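Abella Hostel to Reopen in May With Two Added Floors

JINUMCOMBE - The Abella, the budget hostel on the north side of the harbor, will take guests again in May after a winter of building work that has nearly doubled the number of beds.

The hostel now has 106 beds, spread over four floors. Two of those floors were used as offices until last year, when the tenants moved out and the owner, Mirkar, took over the lease for the whole building. The new rooms sleep four or six. Each bunk has a reading light, a shelf, and a locker underneath that is long enough for a full-size backpack. Guests need to bring their own padlock or buy one at the front desk.

The entrance has moved. Travelers who stayed at the Abella before will remember going in from the side street, past the loading dock. The door is now on Harbor Street, across from the ferry ticket window, and there is a ramp next to the steps. The old door will be kept as a fire exit.

"People used to call us from the corner because they couldn't find the way in," said Ramil Castillo, the hostel's manager. "Some of them were standing 20 feet from it."

Check-in starts at 3 p.m. and the desk closes at 11 p.m. Guests arriving on the last ferry should send a message ahead of time to get a door code. Bags can be left in the storage room from 8 a.m. on the day of arrival and until 6 p.m. on the day of departure, at no charge. Bikes can be locked in the rear courtyard, but there is no roof over the racks yet.

The kitchen on the first floor is larger and has two stoves in place of one. It closes at 10:30 p.m. so that the rooms next to it stay quiet. Breakfast is no longer included in the price. It will be sold from a counter in the lounge from 7 to 10 a.m., and guests who want to eat before the early boat can order a packed breakfast the night before.

Prices for dorm beds have not been announced. Castillo said they would be posted when online booking opens, and that private rooms would cost the same as they did last season. Groups of more than 10 are asked to call.

The hostel will also run a walking tour of the old town each morning, starting from the lounge at 9:30. The route goes up through the fish market to the Usolis lookout, a climb of 400 steps, and comes back by the lower road. Anyone who would like to skip the climb can wait at the market cafe, where the group stops on its way down. The tour is free for guests. Water is sold at the market but not at the lookout.
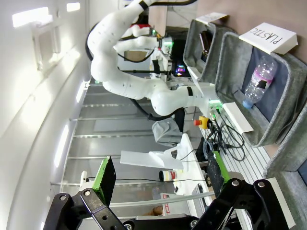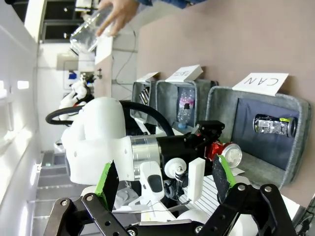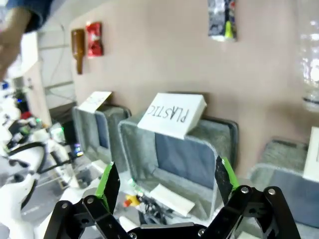 Gray felt bins for sorting.

The town's other hostel, a smaller place near the bus station, stayed open through the winter and is keeping its current hours. Jinumcombe has had few cheap beds in the months since the Abella closed, and many backpackers have been taking the evening bus inland instead of staying the night.

The summer ferry schedule begins the same week the hostel opens, with an added afternoon crossing. The bus from the station to the harbor will stop outside the new entrance. Until then, riders can get off at the fish market and walk downhill for five minutes.

Bookings made for last fall and canceled when the work began can be moved to any night before the end of June. Guests should have their original confirmation number ready when they call the desk.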